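Gadel sets budget for second disassembly cell

Gadel will add a second two-arm cell to its computer disassembly line in November, equipment planner Ilona Medve confirmed. The order covers arms, grippers and an aluminum work table – controls will be bought separately from Serra. The existing cell handled 616 desktop towers during its trial period. Planned capacity with both cells is 3,000 units a year, and the payback target is set at 9 months per shift. Printed parts holders will be made in-house.

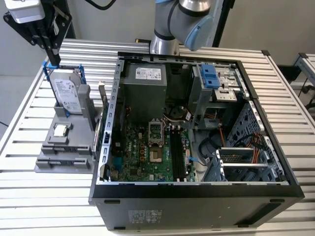
A gripper at the hard drive in the parts holder, beside an open Dell tower.

Bids close at the end of the month.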